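3. The assembly cell and the work of the bench technicians

3.1 Setting

The study was carried out at the Kamside site of Ntuli, a company that refurbishes office desktop computers for resale. Before automation, each technician on the rebuild line fitted the processor and memory by hand, connected the cables and passed the machine to a test station. The robotic cell, known on site as Prisus, was introduced in January to take over the first of these tasks. The technicians kept the rest. The computer lies on its side on a slatted metal table, open side up, and the parts to be fitted wait in a fixture plate to its left.

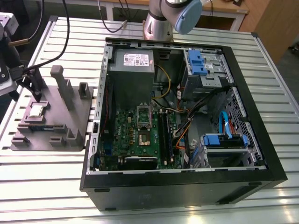
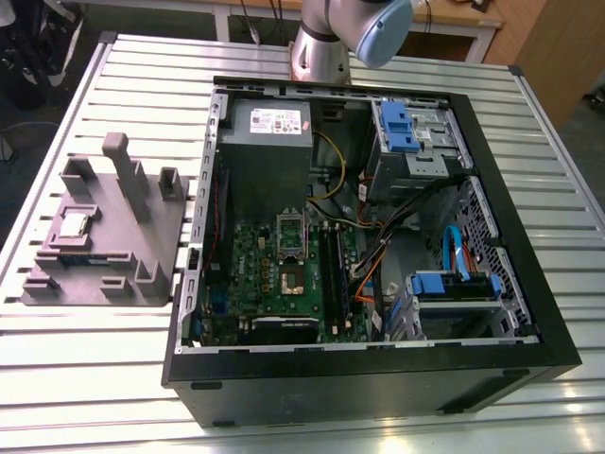 Figure 4. Open desktop computer with an empty processor socket; processor held in the fixture plate at left.

Did the cell reduce the number of technicians needed on the line?

The number did not change during the study period. The line had 9 technicians before the cell was installed and 9 when observation closed on Aug 10, 2021. What changed was how their hours were divided.

3.2 Changes in daily tasks

We reviewed the work records of 417 rebuilds and held 38 interviews, several of them with the same technician at different points in the year. Under the earlier arrangement a technician stayed with one computer from opening to test. Under the new one, two technicians per shift attend the cell. They open the case, clear the cables away from the socket, raise the retention frame and load the fixture. When the robot has finished, they inspect the seating of each part and close the frame themselves.

Most of those interviewed described preparation as the part of the job that had grown. A cable left across the memory slots is a small matter to a person, who moves it aside without thinking. For the cell it means a stop, a reset and an entry in the log. Technicians therefore began to route cables in a fixed manner, and by the spring this had become a written rule that also applied to computers rebuilt by hand.

3.3 Skill and responsibility

Opinions on skill were divided. Longer-serving technicians regretted the loss of processor fitting, which had been treated as a mark of experience and was not given to new staff in their first weeks. Newer staff were more favorable and said that inspection taught them to recognize a badly seated part sooner than they otherwise would have.

Responsibility for faults was less settled. The test software, Duka, records the station at which a fault is found but not the station at which it arose. A memory error could follow from poor loading, from the robot or from the part itself, and for the first months all such errors were returned to the technician on duty. Several interviewees considered this unfair – one described it as "signing for work I did not do." The site later added a separate fault code for the cell, and supervisors were asked to review the cell log before returning a computer to the bench.

3.4 Pace of work

The cell sets a pace that technicians cannot easily vary. Breaks were formerly taken between computers, at a time each person chose. They are now agreed in pairs, so that one technician remains within reach of the stop control. Interviewees on the late shift raised this more often than those on the early shift, where a third person was usually available to step in.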